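Mobile racing games should stop charging for fuel

I have played Brorkance on my phone since May. It is a good arcade racer with short tracks, clean controls and a handling model that rewards braking early. I would recommend it to anyone if the game let you play it.

You start the day with enough fuel for a handful of races. After that you wait or you pay. A full tank costs 200 gems, and a gem pack big enough to cover a week of regular play costs more than I paid for Forkine, a complete racing game with a career mode and no ads.

I don't object to paying. Developers have rent and salaries like everyone else. What I object to is paying for the right to practice. Racing games are built on repetition. You learn the hairpin at Gounder by getting it wrong many times in a row, and you can't do that when every failed lap drains a meter. I once got within 2 tenths of the gold time on that track, had the rhythm of it, and then the tank was empty. By the evening I had lost the feel and was slower by more than a second.

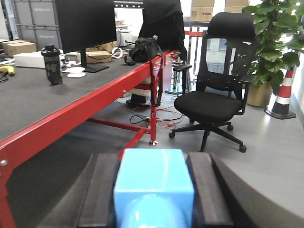 Tirta Entili disagrees, and wrote to me that the fuel limit is the only reason the leaderboards are worth reading. Without it, the argument goes, the top places would belong to whoever has the most free hours, and a person with a job would never see the first page.

I looked at my own position after reading that. I was in place 1,210, and almost 200 of the players ahead of me had the badge you get for buying unlimited fuel. So the limit holds back people with free hours only if they won't spend money. Anyone who pays can grind all day.

Colard, an older game by a smaller team, handles this better. Ranked races are limited each day and practice laps are free. It sells paint jobs, helmets and a season pass with extra tracks. I bought the pass twice.

Brorkance could copy that with one update. Keep the fuel meter on ranked events if the leaderboard needs it, and open the tracks for practice. I would spend more in that game than I do now, and I'd still be working on that hairpin.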